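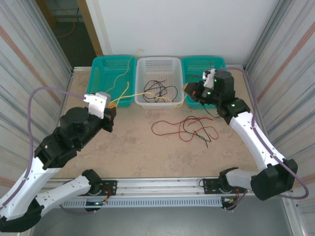

Reltness is a slow game, a reader wrote in after my last column, and anyone who runs it at a fast table is running it wrong. I read that out over the phone to the designer of Clateck, the new city supplement, and got a long laugh back.

"Slow! My first group burned down the harbor before we'd ordered food," the designer told me. "I'd written 24 pages on the harbor, too."

I've been playing Reltness since the thin first printing (mine has lost its cover), so I had a lot of nosy questions. Mostly I wanted to know why Clateck drops hit locations. I love hit locations! I have a character with one ear!

"You can keep them, there's a sidebar," came the answer. "But city fights are short. Somebody gets shoved down a staircase and the watch shows up. I got tired of rolling for the elbow."

Fair enough, I guess. I still grumbled.

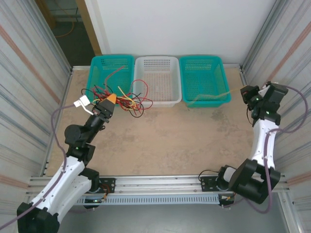 Carrilho and the river wards

The part I keep going back to is Carrilho, the flooded quarter, where two guilds both claim the same bridge and charge you twice to cross. I asked if the guilds came out of a home campaign.

"One did. The other was a typo. I'd spelled the guild's name two ways in my notes and the players decided those were rivals, so now they're rivals."

We also got into Otila, the saint whose shrine moves every night. My own group spent a whole session chasing it and came away with a wet map and a grudge. Is there a trick to finding her?

"There's a table. Roll it before the session, please, and don't tell them there's a table."

Oops. We talked about money next, and the print run is 400 copies, with a second one possible in June if those sell. No hardcover, the designer said, and then said it again when I whined.

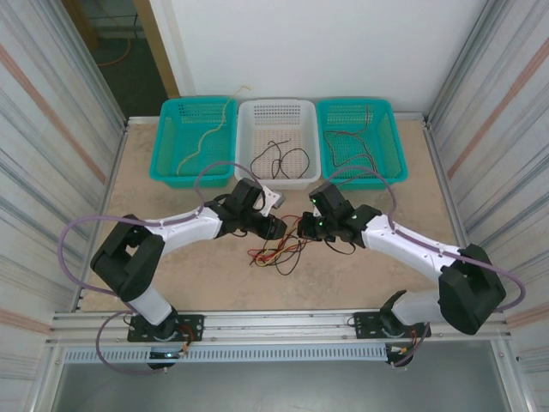 Issue 2

Reltness players who want the river ward maps at full size will find them folded into the back of the book. I'm running the bridge dispute again next month with a new group, and I'm keeping the ear thing.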